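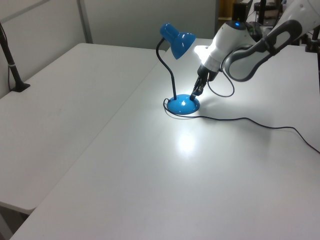
Desk lamps, February, second entry

Back to the blue gooseneck after lunch. Nesma wants a decision on whether we buy these for the whole room or stay with the old clamp lamps. I said I'd try one properly first and I am not convinced yet.

The shade does what a cone ought to do. Tipped down and to the right it throws a bright round pool on the white top, close in front of the base. Fine if your work is the size of a saucer. For drawings or a tray of parts I'd want the light spread a good deal wider, and a shade that shiny on the outside makes me wonder who it was designed to please.

Stilari's leaflet says 900 on a page where they don't give a unit. Lumens? Lux at some distance they don't mention? I wrote to ask and got the leaflet back. Until we've had the Sternik meter out I am treating that number as decoration. Same goes for "1,000 bends" for the neck. Bent how far, and by whom?

Neck: thin. It comes up left of the middle of the dome and then curls over, so the weight of the shade sits out to one side. I'd like to know what it does after a month of people grabbing the shade to move the light, which is how everybody moves a lamp whatever the instructions say.

Base: shallow blue dome, glossy, picks up a white glare spot on top. Annoying at eye level if you sit low. Nesma thinks I'm fussing. Possibly, but I sit low.

Cord: comes out on the left, and I had it looped round under the front of the base and off across the table to the right, because that's where the socket is. So it crosses the very bit of table you want clear. Somebody will catch it with a sleeve. Try turning the base round, or run it off the back and pay for the extension.

To do before anyone orders 25 of them:

- Meter reading at the centre of the pool and again a hand's width outside it. Write the distance down this time.
- Leave the shade bent over for 3 days, mark its height on a card, see if it creeps.
- Compare with the Brulska clamp lamp from the end bench, same bulb if it'll fit.
- Ask Wickramasinghe about returns. Their quote says "subject to condition", and I want that in plain words.

N.A. added in pencil: "It's a lamp. It lights the table." Noted. So does the window.

Price per lamp still missing from the second quote.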